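Clonwood Lounge Refit
Progress report to the Camargo Fund
Period covered: August to October
Prepared by Ademir Guerra

Summary

The seating part of the refit is finished and within budget. The window corner is back in use. Two items carry over into the next period: floor protection and the spare seat covers. Neither one affects the grant total.

Seating

The old benches came out in August and went to the Clallow reuse store. The replacement order with Tundex was for 17 pieces, all with gray upholstered seats on thin black metal legs, so that the two ends of the lounge would look related. Delivery was in two loads. The first load held 14 pieces and arrived in September. The remaining three came 12 days later, after a delay at the supplier's end.

Conall Egan and I checked each seat as it was unpacked, pressing on the front edges and corners of the cushion and then looking at the legs and footrests.
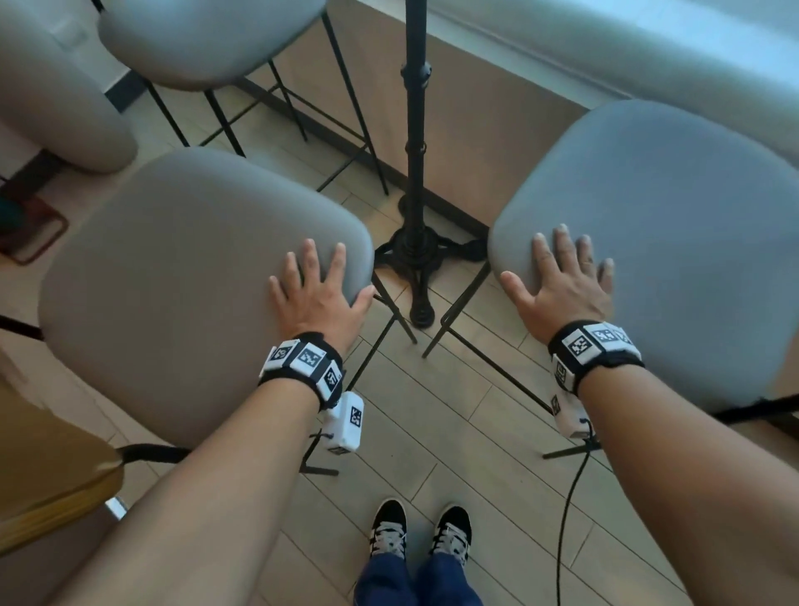 One seat had a loose fixing under the cushion and was tightened on site. Another had a pulled thread along the seam. Tundex has agreed to replace that cushion at no charge and we are using the piece in the meantime.

The grays are not a perfect match from one seat to the next. Some look warmer and some bluer, depending on where they stand. We raised this with Tundex, who said the fabric was from more than one roll. We decided to accept it – sending them back would have cost us another month and users have not complained.

Window corner

The application described this corner as a place for two or three people to sit and talk away from the main room. It now has a small round table with a white top on a single black pole, and chairs with curved wooden backrests set around it. The tall cream planter stays by the window. The roller blinds were already in place and were not charged to the grant. Small labels are still on the chair backs and will come off once the inventory numbers are entered.

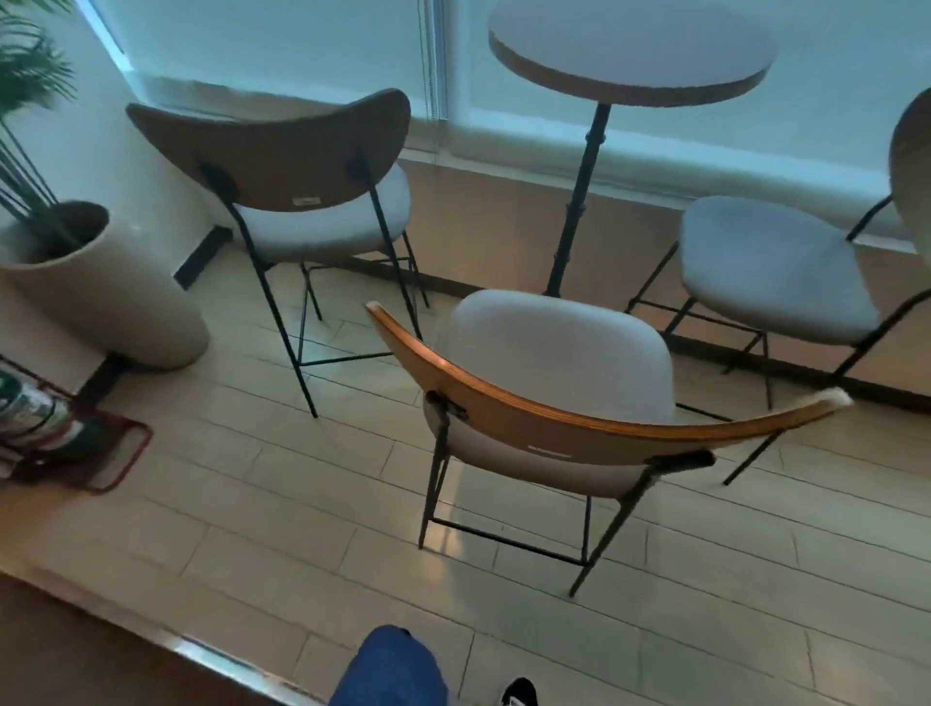
Spending

Seating and delivery are paid in full. That leaves 60 dollars in the furniture line, and we ask to move it to floor protection.

Next period

Fit felt pads to all the metal legs – the floor marks easily.
Receive and fit the replacement cushion from Tundex.
Get a price for spare seat covers.
Enter the inventory numbers and send the list to Camargo with the final receipts.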